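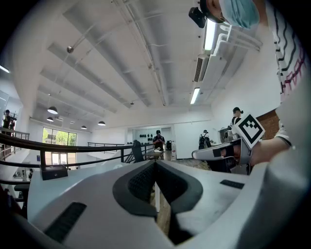

Speaker notes - When the grip lets go: a fault we did not see for a month
Slot: 40 minutes with questions. Slides by Starik, notes by me. Speak slowly.

Slide 1, title

Good afternoon and thank you for staying after lunch. I work on hand-held grippers at Flinlow. People carry them, do ordinary tasks with them, and the recordings teach a robot arm to do the same tasks. My talk is about one fault in this chain. It began in the hand tool and it ended with a metal cup on the floor, next to somebody's foot. The person was not hurt. I say this early so that you can listen without waiting for it.

Slide 2, the setup

Explain only what they need. The tool has two fingers and a marker. From the marker we know where the tool is. From the finger opening we know how wide the grip is. The arm in the test cell is a Vollidix, and it uses the same fingers.
Ask who in the room uses printed markers. Wait for the hands.

Slide 3, the day of the drop

It was in July. The arm had to lift a cup from a table and give it to a person. It lifted well. At the point of handing over, the fingers opened by themselves before the person had touched the cup. The cup fell from 700 millimeters.
The operator pressed the stop button. The arm stopped as it should. Please say this clearly, because in the last talk somebody understood that the stop had failed. The stop was good. It was only too late for the cup, as any stop would be.

(If they ask why a person stood so near: the handing-over task needs it. The force limit was on. I come back to this on slide 8.)

Slide 4, what we thought first

We blamed the arm. We changed the finger motor and the cable to it. Two working days went to this, and the fault came again on the first evening with the new motor.
Then we blamed the software version. We went back to the older one. Same fault.
I show this slide without pride. Both repairs were done before we had looked at one recording from beginning to end.

Slide 5, what the log showed

Show the graph, let them look for a moment. The arm did not lose its grip. It received a command to open, and it obeyed. The command came from the trained model, with high confidence. So the model had learned to open early, and the question became: from whom?

Slide 6, the recordings

We checked the recordings by hand, 232 of them. In a part of these the finger opening jumps to a wide value while the cup is still in the air. You can see on the video that the fingers are closed. The number says they are open.
All the bad ones came from the same tool. The sensor of the finger opening had a loose connector, and when the wrist turned past a certain angle the contact went away. With no contact, our program wrote the largest value. It did not write "no value".
This is the real mistake, and it is ours. A loose connector is a small thing. A program that turns a missing number into a normal looking number is a bigger thing.
Pause here. Drink water.

Slide 7, why it took a month

The people who record were busy and doing the task correctly. The tool gave no sign to them. The light on it shows that it records, and it was recording.
The check at the end of each session looked at the length of the file and at the marker track. Both were fine. We had no check that compares the finger number with the picture.
One person had written in the session notebook "right tool feels loose when I turn". The note was there in the second week. It was read in the fifth.

Slide 8, what we changed

The connector now has a small lock, and we pull on it before each session.
A missing value is written as missing, and the recording is marked red.
Each session begins with a test: close, turn the wrist both ways, open. If the number moves during the turn, the tool goes to the repair shelf.
For handing over, the arm now may open only when it feels a pull from the other side. The model can ask, but it does not decide alone.
The notebook is read every morning at 9, aloud, before the tools are given out.

Slide 9, what is still open

We trained again without the bad recordings and the early opening has not come back in our tests. But we do not know how many small errors of the same kind are in older data, from before we kept the raw sensor values. The Iordache set is the oldest, and I would not use it for tasks near people until it is checked.
The pull test also has a weak point. A light object, such as a paper cup, gives almost no pull. We are working on this and I have no good answer today.

Slide 10, questions

Leave the graph from slide 5 on the screen. If there is no question, tell them about the repair shelf and ask how they mark a tool that is out of use. Ours had only a piece of tape, and on two mornings it was taken out again by mistake.
The checklist is on paper at the door, please take one.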